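Projects > Tunska > Data card

Print | E-mail

# Tunska gripper comparison, Meleston bench

Welcome, and thank you for taking an interest in our recordings! Tunska grew out of a friendly disagreement over finger shapes for parallel-jaw grippers, and by March we had argued long enough that it seemed kinder to everyone to just record the thing properly.

**Release:** 2023-11-13
**Episodes:** 1058
**Arms:** 2, teleoperated
**Finger sets:** 3 (flat, ribbed, narrow tip)
**Contact:** M. Þórarinsdóttir, Mullville

## What we compared

Both arms sit on one rail at the front of the table, and both always wear the same finger set within an episode, so please don't go looking for mixed pairs. The objects are ordinary household things, small hard ones like a brass padlock, a tin with a clasp, and snack bags, which we love dearly because they crumple differently every time.

Each episode gets one of 3 labels: `held`, `slipped` or `dropped`. When the operators disagreed we kept the harsher label (a little unfair to the ribbed fingers, I admit, but at least it is the same unfairness all the way through).

## Before you train on it

Gripper width is logged as commanded, with no correction for finger thickness, so the flat and narrow sets need their own offsets from `fingers.yaml`. The overhead camera stayed put for the whole release, and you can use one calibration file throughout.

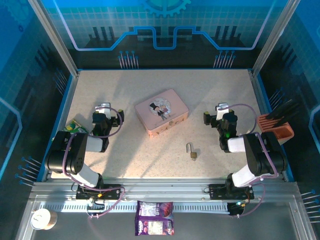

The wrist views were calibrated again after every finger change, and those files are kept in the folder for each session.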